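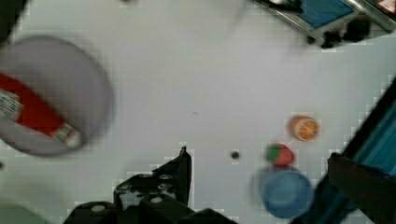

Last updated in April

Section 4: Following people and setting up your story alerts

By now you should have Clovura on your phone or tablet and be signed in with your Jurnar account. (If you aren't, go back to Section 2 and come find us again when you're done – the steps below won't make much sense from the sign-in screen.) This section is the one most readers have been waiting for, where you tell the app which actors, singers, hosts and famous couples you want to hear about, how often you want to hear about them, and which kinds of stories you would sooner skip altogether.

Set aside 15 minutes the first time through. You can stop partway and your choices will be kept, so there's no need to do it all in one sitting.

4.1 Follow your first person

1. Open Clovura and tap People at the bottom of the screen.
2. Tap the search bar and start typing a name. Stage names and birth names both work, and so do most well-known nicknames.
3. Tap the right person in the list. Some famous people share a name with other famous people, so have a look at the short line under each one ("singer," "soap actor," "talk show host") before you choose.
4. Tap Follow. The button turns solid once the name has been saved.
5. Repeat for anyone else you like. You can follow up to 500 people on one account, though we'd gently suggest starting with a handful and seeing how your mornings feel.

Note: Accented letters are optional when you search. Typing Araujo will also bring up anything filed under Araújo, and the same goes for every other name in the directory.

Note: If a person doesn't come up at all, tap Suggest a name at the bottom of the results. Suggestions are read by our editors, and new names are added in batches, so please don't worry if yours doesn't show up overnight.

4.2 Follow a couple or a family

Plenty of readers care less about one star than about two of them together, and following both people one at a time tends to bring in every movie casting and album announcement along with the wedding news. A pair page takes care of that for you.

1. Open the page of either person.
2. Scroll down to Connections and tap the other person's name.
3. Tap Follow as a pair. You'll now get stories that mention both of them.
4. To add children, parents or siblings, tap Widen to family and check the names you want.

A pair page stays open after a breakup or a divorce. It moves to a list called Past pairs, and you'll keep getting stories about the two of them (settlements, reunions, that sort of thing) until you tap Unfollow. Past pairs do count toward your limit.

Caution: Widening to family can bring in a great many stories at once, particularly with show business families that go back several generations. Set your alert level in 4.3 before you turn it on.

4.3 Choose how loud you'd like your alerts

Each person and pair has its own alert level, and there's a general level that applies to everyone you haven't changed by hand.

1. Tap Settings, then Alerts.
2. Pick a general level:
Quiet – no alerts, stories simply wait in your feed
Digest – one bundle a day, at a time you choose
Big news – engagements, weddings, births, splits, deaths and major awards
Everything – all stories as they come in
3. If you picked Digest, set your time. It comes set to 7:30 a.m., which suits coffee drinkers, but any time of day is fine.
4. To change the level for just one person, go to their page, tap the bell, and choose again. A small dot on the bell reminds you that this person has a level of their own.
5. Tap Save. Going back without saving leaves your old levels in place.

Note: On Everything, Clovura will send no more than 30 alerts in a day. Later stories go straight to your feed without a sound. Awards nights are the usual time for this to happen.

4.4 Sort the confirmed from the rumored

Entertainment news travels fast and gets tidied up afterward, and we know some readers love a good rumor while others can't stand them. Every story in Clovura carries one of three labels. Confirmed means the person, their representative or a public record backs it up. Reported means at least one outlet has published it under its own name. Rumor covers the rest.

1. Go to Settings, then Story types.
2. Turn each label on or off with its switch.
3. If you leave Rumor on, decide whether you want rumors mixed into your main feed or tucked away in their own tab.

You'll see the label just above the headline. When a story moves from Reported to Confirmed, the old version is replaced and the earlier one goes under History, where you can still read it. If a story is withdrawn, readers who opened it get a short correction notice, even on Quiet. That notice is the one message that can't be switched off.

4.5 Pick your sources

Clovura starts you off with 13 sources, all in English. You're welcome to add to them or trim them down.

1. Go to Settings, then Sources.
2. Tap any source to see what it mostly covers. The Rirholm feed, for example, leans heavily toward television and red carpets, and has very little music.
3. Tap Add or Remove.
4. Hold and drag your favorites to the top. When several sources run the same story, yours is the one you'll be shown first.

Caution: Some sources ask for a paid subscription of their own. Clovura will show a small key beside them. Adding one doesn't sign you up for anything or charge your Jurnar account, but you may only be able to read the first few lines.

4.6 If something isn't right

No alerts at all: Check that notifications for Clovura are allowed in your phone's own settings, then check that your general level isn't set to Quiet.

The same story twice: This usually comes from following two people separately and also as a pair. Open the pair page, tap the bell, and turn on Combine.

Spoilers for a show you're still watching: Go to Settings, then Story types, then Hide by title, and type in the name of the show. Remember to take it off again when you've caught up.

Your followed list has vanished: Sign out, sign back in with the Jurnar email address you first used, and give the list a minute to load. If it still looks bare, head over to Section 7, Restoring your account.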